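Can a Machine Do the Chores Yet? Frequently Asked Questions

Maintained by Noeline Hoani and Ataahua Waaka, Jestlow test group
Last revised September 20, 2025

These answers cover the questions we get most often from households, laundries and small workshops that are thinking about buying or leasing a machine with an arm. They deal with handling tasks: picking things up, putting them somewhere, folding, wiping and sorting. Floor vacuums and dishwashers are outside the scope of this page.

What counts as a chore?

We use the word for any task that a person could explain to another person in one or two sentences and that has to be repeated. Putting the soap back in its dish is a chore. So is loading a tray of fasteners. Renovating a bathroom is a project and is not tested.

A chore is split into steps before testing. For most tabletop tasks the steps are reach, close, lift, carry, place and release. A machine that completes five of the six has not done the chore, and we score it as a failure.

Why do short tasks take so much work?

The last few inches decide the result. Moving an arm across a table is a solved problem for practical purposes. Closing two fingers on an item at the right height, with the right force, and letting go of it without dragging it along is where most attempts are lost. Finger shape and surface wear both matter. Worn fingertips grip differently from new ones, and a policy trained on one set may need adjusting for another. 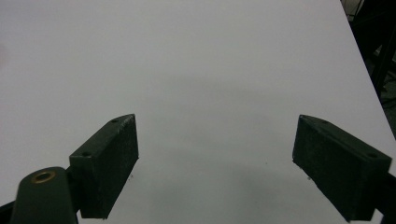 How much does a machine need to be shown before it can do one task?

For our soap task, the Doltik arm was trained on 200 demonstrations. After that it completed 171 out of 200 test runs. With a different dish the result dropped sharply, and we went back to collecting demonstrations. A supplier who quotes a success rate should also be able to say which objects were used and whether the machine had been trained on the same ones.

Which household chores are closest to ready?

Placing rigid items of known shape on a clear surface is the closest. Sorting cutlery into a divided tray, setting cups on a shelf at a fixed height and moving boxed goods from one bin to another all work at a usable rate when the layout stays the same. Speed is still a problem. The Doltik arm took 23 seconds on average to place one item that a person places in two or three.

Which ones are not?

Fitted sheets, wet dishes in a crowded sink, and anything that involves reaching into a full cupboard. Cloth changes shape when touched, and a full cupboard hides most of what is in it. We have tested towel folding on two machines and do not publish a rate for either, as the results varied too much from one towel to the next.

What about small, smooth items?

These sit in the middle. A bar of soap has no flat sides to speak of once it is rounded off, and it can turn between the fingers during the lift. The dish adds a second requirement - the bar has to end up inside a limited area, the right way up. With two grippers, one can steady the dish and the other can bring the bar. This adds a timing problem but removes the common failure in which the dish slides away on contact.

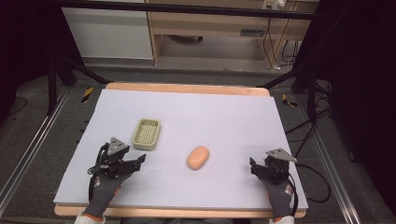
Soap and dish task, two hand-held grippers over a white foam board.

Is the situation better on a shop floor?

In general, yes. A workshop can fix the position of the bins, control the lighting and keep people out of the work area. The Mofokeng cell we looked at in February loaded trays for 9 hours with two stops, both cleared by an operator. The same arm in a kitchen would meet a different layout after every meal. Most of the advantage comes from the room and very little from the arm.

Do two arms do twice the work?

No. Two arms are useful for tasks that need one thing held while another is moved, such as opening a jar or bagging a part. On single-item tasks our two-arm tests ran slightly slower than the one-arm tests, as each arm had to wait for the other to clear.

Will it work in my kitchen without any setup?

Not at present. Every machine we have tested needed some preparation of the work surface or a training period on site. The Puvari unit asks for the least, but it still needs a clear area and a fixed mounting point.

What should I ask a supplier?

Ask for the number of test runs, the number of different objects, and how often a person stepped in. Ask to see a full run from start to finish at normal speed - short clips are often sped up. Ask what replacement fingers cost and how to tell when they are due.

How often is this page updated?

When a new round of tests is complete. Figures from earlier rounds are removed once the machine has been retested.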